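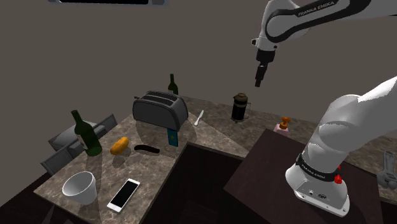

Simulated kitchen workspace with Franka Emika arm, toaster and French press on the rear counter.

Home | Projects | Data | Openings | Contact

Call for Participants: Remote Teleoperation in Simulation

Last updated: June

Sudow is recruiting operators to record demonstrations for the Viltaren manipulation dataset. Operators control a simulated arm from their own computer and complete short tabletop tasks given as written instructions. The recordings are used to train an imitation learning policy.

Scope of work
Each operator records up to 200 accepted episodes over 4 weeks. Object positions change between episodes. Episodes with dropped objects or long pauses are rejected and must be repeated. Pay is per accepted episode.

Requirements
- Age 18 or over
- Desktop or laptop with a dedicated graphics card
- Stable wired connection
- Normal or corrected vision
- Prior teleoperation or gaming experience is useful but not required

Selection
Applicants complete a qualification set of 14 episodes after a short online training module. The set is unpaid and may be attempted twice.

To apply, submit the form on the Openings page by Friday, 5 p.m. Quote reference 101.

Related
Annotator, grasp failure labeling (Hiltamholm)
Simulation engineer, contact modeling (Havlíček)
Viltaren episode format notes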